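Print this page | E-mail this page
Search this site: Enter keywords Go

WOOD AND WATER: WHY BOARDS MOVE
Handout for unit 3, Furniture Basics
Instructor: Youssra Shehata

Bring this with you to the bench session in March, and please bring a pencil too, we'll be drawing on end grain a lot!

Last time we looked at how a tree puts on a ring each year, and I promised we'd get to the part I love most. A board keeps trading moisture with the air for as long as it exists. The table in your grandmother's kitchen is still doing it. Damp summer air makes it a little wider, dry heated air in winter pulls it back in, and every good joint you will learn in this course was worked out by somebody who had to live with that.

Three directions to know:

Along the grain (longitudinal). Hardly any movement. For our purposes, treat it as zero.
Across the rings (radial). Moderate movement.
Around the rings (tangential). The big one, often close to twice the radial figure.

Now think about how the board was sawn. A flat-sawn board shows those lovely peaked cathedral patterns on its face, and its width runs mostly in the tangential direction. A quarter-sawn board shows straight, tight lines and its width is mostly radial, so it stays calmer. You can read all this off the surface before you ever pick up a plane - that still delights me.

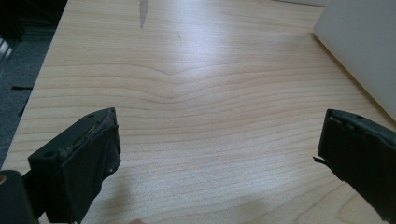
Why do solid tabletops crack when they are screwed down tight?
The screws hold the width fixed while the wood is trying to shrink, and the pull builds up until the board splits along the grain. Slotted holes or wooden buttons let it slide.

Worked figures. Take a solid top 50 cm wide. If it changes by 1 percent over the year, that is 5 mm you have to leave room for. At 56 cm wide it is 5.6 mm. Try it for your own project and write the answer on your drawing before you cut anything. Kristof Van Hecke will check drawings at the start of the session.

Veneered panels are another story (and a good one). The show face is so thin that the core underneath decides how the panel behaves, so you can use patterns that would be asking for trouble in solid wood. We get to those in unit 4.

Reading: the Dasance notes, section on seasoning. Skip the kiln tables for now.

Contact: Clemodska Workshop School, room 364 | Copyright Clemodska | Back to top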